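The Case Against the Small Drawer Unit

Saturday, April 3, 2021

Most advice on tidying treats the small drawer unit as a neutral object. Buy one, put it on the desk or the dresser, and the loose items go inside. I have owned several of these units over the years and have come to the view that they are specified badly, sold badly and placed badly, and that a good share of the clutter they are bought to cure is clutter they go on to store. My argument is limited to the tabletop type: a box with two or more stacked drawers, no casters, light enough to lift with two hands. Floor-standing furniture has its own problems and I leave it out.

Start with capacity. The figure a buyer sees is the outside dimension. The figure that matters is the usable volume of each drawer, and the two are further apart than most people expect. Every drawer loses height to the runner, to the gap above the drawer wall and to the thickness of the floor panel. It loses depth to the back clearance. On the last unit I measured, a Prisdale with an outside height of 176 millimeters, the losses added up to 40 millimeters before a single paper clip went in. The loss is also nearly fixed per drawer, so a unit with more drawers in the same outer box holds less in total. Buyers read a high drawer count as high capacity. It should be read as high division, and division has a cost.

Division is useful when the contents are stable. A person who sews has needles, bobbins, chalk and thread, and will have the same four classes of thing next year. Four shallow drawers suit that person well. A household does not have stable contents. It has batteries this month and birthday candles the next, a charger for a device that was given away, a key. When the classes shift, the labels go stale, and a drawer with a stale label is worse than an open tray, where at least the contents can be seen from a standing position.

My rule is that a drawer should be assigned to a class of object only if that class has existed in the house for a full year. Anything younger goes in a tray. I adopted this in September and have since emptied two drawers and filled one, which I count as a fair result.

The second matter is the handle. Manufacturers offer three common types on small units: a recessed slot, a knob, and a loop or bar. The recessed slot looks cleanest and performs worst. It gives the fingertips a pull at the top edge only, and if the drawer binds at one side, a top-edge pull tends to tip the front downward and increase the bind. The knob is better but concentrates the load on one screw. A loop spreads the load over two points and can be hooked with one finger from above, from below or from the side. It also sticks out, catches sleeves and adds to the depth the unit needs on the shelf. I accept all of that. A drawer that opens on the first pull gets used, and a drawer that needs a second hand on the cabinet fills up with things that are never retrieved.

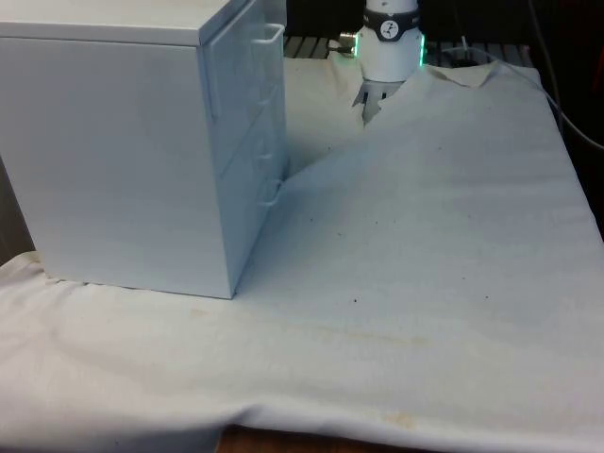

Handles lead directly to the question of mass, which the catalogs treat as a shipping figure and which I consider the most important number on the sheet. An empty small unit will slide toward the person opening it whenever the friction in the runners exceeds the friction under the base. The usual outcome is that the owner braces the top with the free hand. The surface under the unit therefore deserves as much attention as the unit. A white cabinet with wire-loop handles, set directly on a draped white cloth that is already wrinkled and has one long raised crease beside it, illustrates the difficulty: the cloth is a second sliding layer, with the base moving on the fabric and the fabric moving on the table. Any pull on a loop is shared among three interfaces. The cloth should come out from under the base entirely, or it should be replaced with a thin rubber mat trimmed to sit slightly inside the footprint.

People object that the cloth protects the table. It does protect it from scratches, to a degree. It also holds grit against the finish, and grit under a loaded base does more damage than a smooth base would do alone. White fabric has one point in its favor, in that it shows specks and stains early and so gets washed. A patterned cloth of the same age may be carrying just as much and reporting none of it. If there must be a cloth, make it white, keep it flat, and lift the unit to shake the cloth out at the same interval used for changing the bed.

Ballast is the cheaper remedy. Place the heaviest class of contents in the bottom drawer and leave it there. I keep 1000 grams of picture-hanging hardware in the lowest drawer of the unit on my workbench, and that unit has not moved since. The same hardware in the top drawer would raise the center of gravity and bring it forward each time the drawer was opened, which on a narrow unit is enough to tip it. Instructions packed with tall dressers generally warn about this. The leaflet that came with my Lurnport unit, which is the narrowest I own, said nothing about loading order at all.

Color is the third matter and the one on which I expect the most disagreement. Small units are now sold mostly in white. The reasoning, as far as I can reconstruct it, is that white recedes against a white wall and makes a room look less full. This works at a distance of several paces. At arm's length it works against the user, because the seams between white drawer fronts are faint and the hand has to find the drawer by its handle. With two drawers this is trivial. With six it leads to a short search every time. The drawer fronts on my Whitcombe are a shade darker than the carcass, and I can locate the fourth drawer without looking for it. A strip of colored tape along the upper edge of each front does the same job for almost no money. I have been told it looks like a school supply room. I have no objection to school supply rooms, which are often better organized than the homes of the people who make the comparison.

Labels are a separate question from color. A label should name what is in the drawer in the word the household uses for it. "Miscellaneous" is an admission that the drawer has not been sorted. "Office" is nearly as bad, as it describes a place. "Tape and glue" is a good label. So is "fuses." If no such word can be found, the contents do not form a class and should be split up or thrown out.

There is a limit to how many units one room will bear. I put it at two, and I would put it at one in a kitchen, where the counter is a working surface and every object standing on it reduces the area available for cooking. The top of a drawer unit is flat, and a flat top at that height collects mail. Some makers have understood this. The Akier units have a lid with a shallow slope, and nothing stays on it for long. I find the slope ugly and I would buy it again.

The standard reply to all of this is that a drawer unit costs little and can do no harm. I disagree on the second point. A closed drawer removes its contents from view, and contents out of view are not reviewed. I went through a unit last winter that had stood closed on a hall table since the house was painted. It held 16 pens, of which three wrote, together with warranty cards for appliances that had already been hauled away. An open box of the same volume would have been dealt with in a week, simply because visitors would have seen it.

So my recommendation is narrow. Buy the small unit only after the contents have been sorted, and size it to the contents with the inside measurements. Choose loops over slots. Set it on a bare, level surface or a rubber mat, load it from the bottom, and mark the fronts. Once a year pull each drawer fully out, turn it over onto a newspaper, and put back only what can be named. If the runners have a stop tab, press it down with a butter knife before pulling - on the cheaper units the tab snaps if it is forced, and replacements are not sold separately.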